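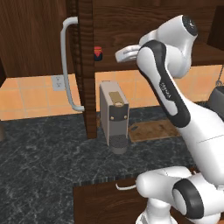
Norlow Kitchen Words

Welcome, and thank you for stopping by! Norlow is a small word list of names for kitchen things, gathered from old family recipe cards and household notebooks in two towns, Mangundap and Kirkness. It has 203 entries, and I've been fussing over it for longer than I'd like to admit.

What's in it

Each entry is one line in norlow.csv, with 5 columns: word, town, meaning, spelling variants, and a note on where it turned up. Most of the words are for pots, cloths, cupboards and leftovers (there are a surprising number for leftovers - I stopped being surprised after a while). Spellings are kept just as they were written, even when the writer spelled a word differently further down the same card.
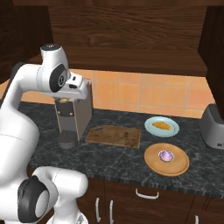
In 18 entries the meaning is marked "unsure." Please leave that mark in place if you reuse the list, even if a meaning looks obvious to you. I once "fixed" a word for a gravy ladle that was really a word for the gravy, and had to go back and undo it.

Changes

Version 2 came out in August. It merges the Kirkness bread words into the main file and drops the separate Hinura sheet, which was mostly duplicates anyway.

Using it

Take it, share it, print it out for your grandmother. A mention of Norlow is always nice - and if she tells you I've got a word wrong, please open an issue and tell me which town she grew up in.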